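Trorkaneo toast set - README

Version 7

What is inside

This is a small data set from an arm I built in the shared workshop at Jakside. It has 284 episodes of one task: pick up bread and put it in a two-slot toaster. I recorded all of them between July and the end of the autumn. Total size on disk is 100 GB before you unpack the depth files. The number of still images that I checked by hand is 1,899.

The arm

The arm has six joints and printed links. Ruaridh Chisholm made the first shoulder bracket and I made the later ones, which are thicker. The gripper is a parallel type with two black fingers. The wrist camera looks down past the fingers, so they are present at the bottom of most images. Please do not mask them out before training, my own policy became worse when I tried.

Control is by a leader arm of the same size. Archie Cairns drove most of the episodes. I drove the rest, and my episodes are slower.
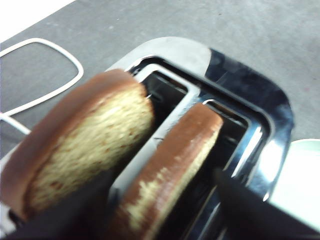
The insertion is the difficult part. A slice bends when it is gripped too hard, and the slot gives very little space on the sides. In the early episodes we closed the gripper to a fixed width. From episode 100 we use a current limit on the finger motor, and the bread keeps its shape better. The field grip_mode tells you which one was used.

Folders

episodes/ - one folder per episode, with joint angles, gripper width and wrist video
stills/ - the checked images, as PNG
labels/ - start and end time of each phase: reach, grasp, lift, insert, release
calib/ - camera calibration, done again after each change of the bracket

Known problems

Polished metal gives strong reflections and the depth values on it are often wrong. I left them as they are. Fast moves of the wrist make the color images a little blurred, mostly in the insert phase. In 7 episodes the label for release is missing, and they are listed in labels/missing.txt.

The toaster was never connected to power during recording. Do not use a policy trained on this data with a hot toaster and no person near it.

License and contact

You can use the data for any purpose if you name the Trorkaneo project. The loader script is under the same terms. For errors please open an issue and write the episode number - without it I can't find anything.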